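Trutano Linen Cart
Self-loading trolley for banqueting and function rooms

The Trutano cart carries clean cloths to each table and takes used ones back to the laundry lift. It follows a saved room plan and stops at the table end. Staff still lay every cloth by hand.

Anel Lekota, who runs functions at Covodance, has used two carts since May. “My team used to push cages up and down the corridor all afternoon,” she says. “Now they stay in the room and spend that time on the tables.” No posts were cut, but the late porter shift became a setting-up shift, and the staff on it needed training – allow a day for that.

Smoothing the top and straightening the overhang remain hand work, as do the chairs.
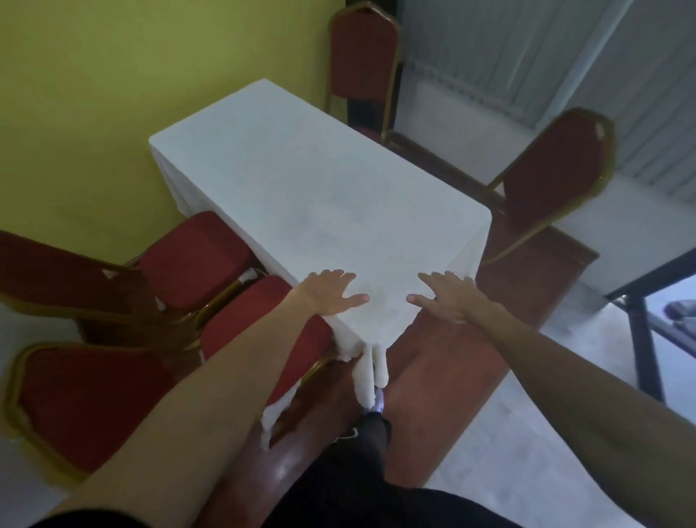 Specification
Load: 40 folded cloths
Saved room plans: 22
Charging: overnight, from a wall socket
Width: 91 cm, so check your doors first
Stop buttons: front and rear

In the box
Cart, charger, two linen bags and a wall card for staff. The Skallbridge lift link is sold separately – ask us before ordering, as older lifts may need a new panel.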